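Stanis T2 Teaching Kit
Hand guiding and remote control for small two-finger arms

Overview
The T2 is a bench kit for recording tasks on a small robot arm. The operator either moves the arm directly by hand or drives it from a matching leader arm placed up to 6 metres away. Joint positions, gripper opening and wrist camera video are saved together against one clock. Each recording can be replayed, trimmed or exported for training.

The kit is supplied as a bench package. The arm, power supply and work surface are ordered separately.

Modes of operation
Hand guiding. The joint brakes release while the enabling switch on the forearm is held. Gravity compensation supports the arm and the gripper, but not the payload. Set the payload mass in the Sevon software before lifting anything, or the arm will sag at the elbow.

Remote control. The follower arm copies the leader joint by joint. Motion scaling can be set to full, half or quarter. Half scale is the usual choice for work close to a fixed part. Gripper force is returned to the operator through the leader handle and can be switched off.

Changing modes during a recording closes the current file and opens a new one.

Wrist view
The wrist camera is fixed to the gripper body and moves with it. The operator sees the live feed on the Sevon screen, and the same feed is stored with the recording. 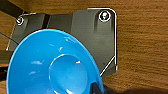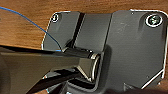
Wrist camera views, gray plate on a wooden surface.

Focus is set at the factory for close work. Refocusing voids the stored camera calibration, and the calibration routine must then be run again from the Setup menu. Allow roughly 133 seconds for a full pass. Keep hands clear of the arm while it runs.

Recording a task
Park both arms and zero the leader. Name the task and press Arm. Recording begins at the first movement of either arm and stops when the handle button is pressed twice. Failed attempts should be marked as failed and kept; the export filter can leave them out later.

Start positions should be varied between attempts. A set recorded from a single start position tends to replay well and train poorly.

Supplied items
Leader arm with handle
Wrist camera and bracket
Enabling switch, forearm mount
Sync module with power lead
Sevon software licence, one workstation

Limits
Indoor use only. The sync module is not sealed. The leader arm must be clamped to a rigid bench; trolleys and folding tables give poor tracking. The kit does not replace a risk assessment or the emergency stop circuit of the host arm.

Compatibility
Mostar 2 and later controllers. Earlier controllers will run in hand guiding mode only. Arms from other makers need the Teixeira adaptor plate, and the wiring colours should be checked against the sheet packed with it.

Service
Return the leader arm for inspection if any joint shows play at the handle. Technical enquiries go to Aurora Carvalho, applications desk. Please quote the serial number on the underside of the sync module.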